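Arkido Service Desk
Ticket 900-152
Subject: Offshore contractors at Irudville site marked as leavers after transfer from Sandton payroll
Category: HR systems / worker records / outsourced staff
Priority: 2
Raised by: Marlene Camargo
Assigned to: Adalberto Lins
Status: Open, workaround in place

Problem as reported

The move of the claims support work from Sandton to Irudville was loaded in the worker records system overnight. The load file held 199 remote workers. All of them were meant to change employer code from SND to IRU and keep their start date, grade and home-working flag. 152 came across correctly. The rest were given a leaving date equal to the transfer date and no new record at the receiving employer.

Effects seen so far:
Affected workers cannot log in to the timesheet portal. The message is "No current engagement found".
Line managers have received automatic exit checklists for people who are still working.
The home-working allowance has stopped for the affected group.
The weekly headcount report shows the Irudville team as under strength, and the recruitment module has opened vacancies against it.

No final pay run has gone out. Payroll was put on hold for employer code SND before the cut-off.

Environment

Worker records, live. Transfer tool, batch mode. Load file prepared by Mendonça, who supply the staff at Irudville under contract. The same file layout was used in July for the smaller transfer of the night desk, without errors.

Log

Entry 1, Adalberto Lins
Load report pulled. Every row shows as accepted, so the tool did not reject anything. The leaving date is written in step one of the transfer, the new engagement in step two. For the affected rows step two did not run. No error is recorded against it.

Entry 2, Adalberto Lins
Compared ten good rows with ten bad ones. Employer code, grade and cost centre are in the same form in both sets. The work location field differs. Good rows have the office code in it. Bad rows have HOME. The lookup table for IRU has no entry for HOME. The table for SND does.

Entry 3, Marlene Camargo
Confirming that HOME is correct for these people. They were taken on as full-time home workers under Sandton and their terms say so. Please do not overwrite it with the Irudville office code to get the load through. The field drives the allowance and the insurance listing, and a change there counts as a change of workplace that has to be notified in writing.

Entry 4, Adalberto Lins
Understood. Office code will not be used. Tested in the copy system: added HOME to the IRU lookup table, reversed one transfer, ran it again. Step two completed. Start date and grade were kept. Home-working flag was blank afterwards and had to be set by hand.

Entry 5, Everaldo Marinho
The flag is blank because the tool copies it only where both employers have a home-working policy attached. IRU has none. It was set up as an office-only employer when the contract was first signed. Attaching the policy is a configuration change and needs sign-off from the contract owner as well as from HR. Form sent to both.

Entry 6, Marlene Camargo
HR sign-off given. The contract owner has asked whether the supplier's rates assume office working. That is a commercial question and should not hold up the correction of the records. I have asked for the two to be dealt with separately.

Entry 7, Adalberto Lins
Workaround applied in live for timesheets only. A temporary engagement has been created for each affected worker with the end date left open and pay set to nil. Workers can log in and enter hours. Hours are held in the pending queue and will not be paid from the temporary record. Managers should approve as normal.

Exit checklists withdrawn. Vacancies opened by the recruitment module have been closed by hand. They will reopen if the headcount report is run again before the fix, so the scheduled job has been paused.

Entry 8, Vanderleia Barbosa
3 of the workers on my list still get the login message after the workaround. All three changed surname after they were first taken on. Portal account is in the new name, worker record in the old one.

Entry 9, Adalberto Lins
Separate fault, same message. The portal matches on surname when the engagement number is new. Matched by hand for the three named. Logged under its own number so that it is not closed with this one.

Planned fix

1. Attach home-working policy to employer IRU.
2. Add HOME to the IRU work location table.
3. Delete temporary engagements, keeping pending hours.
4. Reverse the failed transfers. Check that the leaving date is removed and not just moved.
5. Run the transfer again for the affected rows only, with the original effective date of 23/03/2019.
6. Check flag, allowance and start date on every row before payroll is released.
7. Reattach pending hours to the new engagement.
8. Restart the headcount job.

Step 4 must be finished for all rows before step 5 begins. In the copy system, a transfer run against a half-reversed record produced two live engagements and a doubled allowance.

Estimated system time for steps 3 to 7 is some 900 seconds. Portal will be read-only throughout.

Attachments (3)
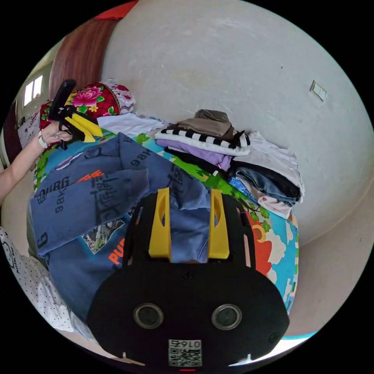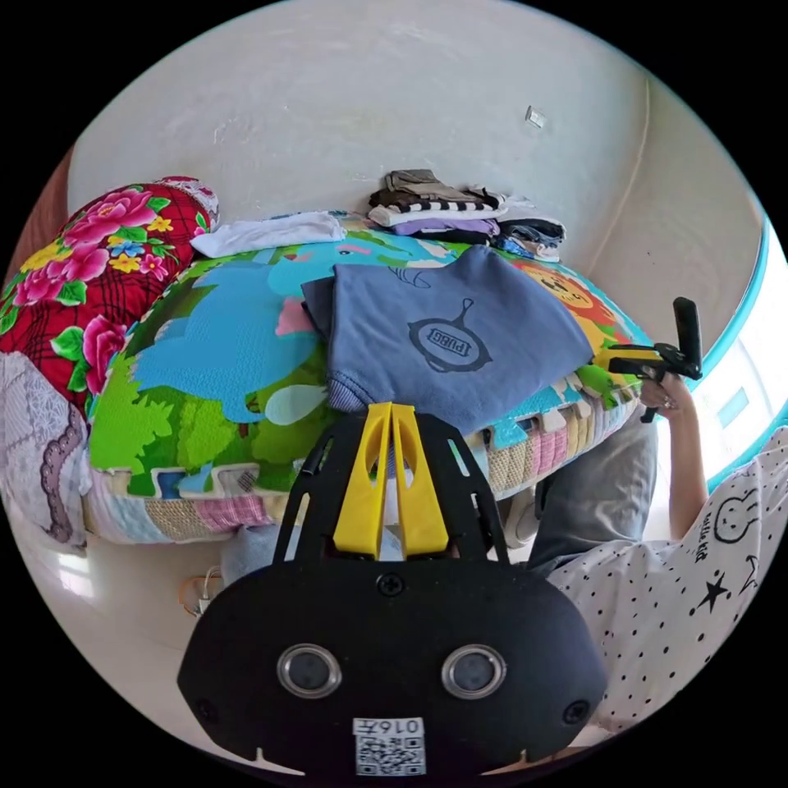
Yellow fingers, black body, QR label.
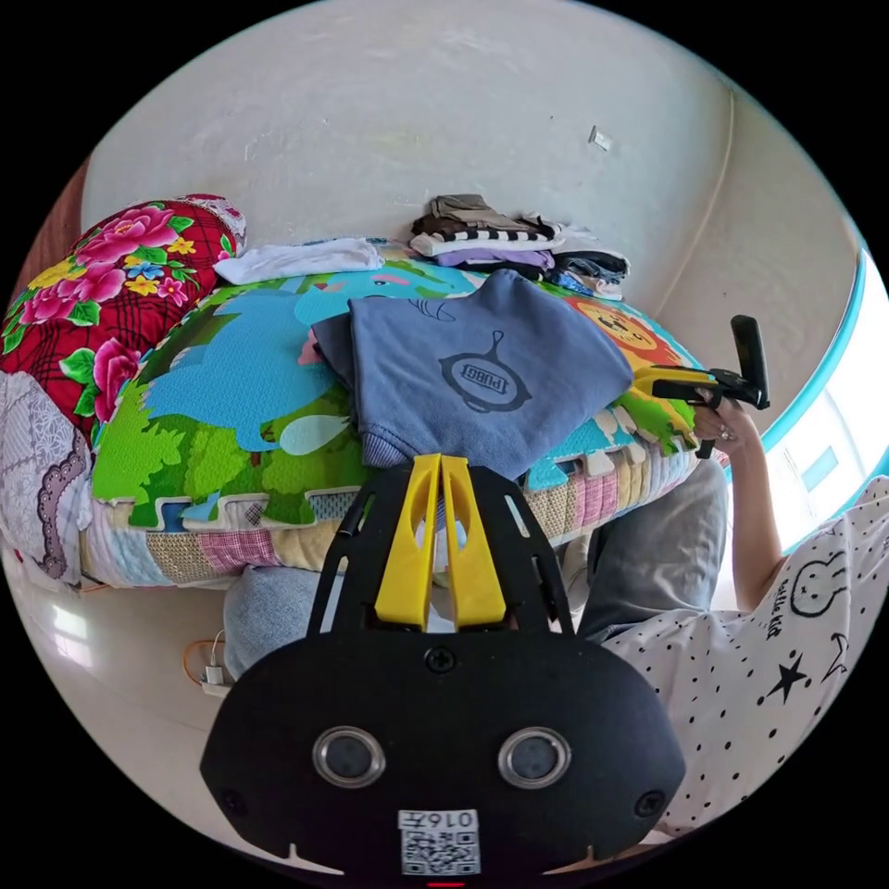

Parveen Begum
Before step 5 is run, please check continuous service as well as start date. They are two fields. In the July transfer the start date came across and the service date was reset to the date of the move, and it was only picked up when someone asked about their leave entitlement. If the service date is wrong on these rows, their notice periods will be wrong too, and the supplier will be working from our figures. I would also like the load report changed so that a row is shown as accepted only when both steps have run. I can raise that as a change request if Adalberto sends me the step names as they appear in the tool.

Entry 10, Adalberto Lins
Service date added to the checks in step 6. Copy system shows it is kept when the reversal is complete and reset when it is not. Step names sent to Parveen. Waiting for contract owner sign-off on step 1.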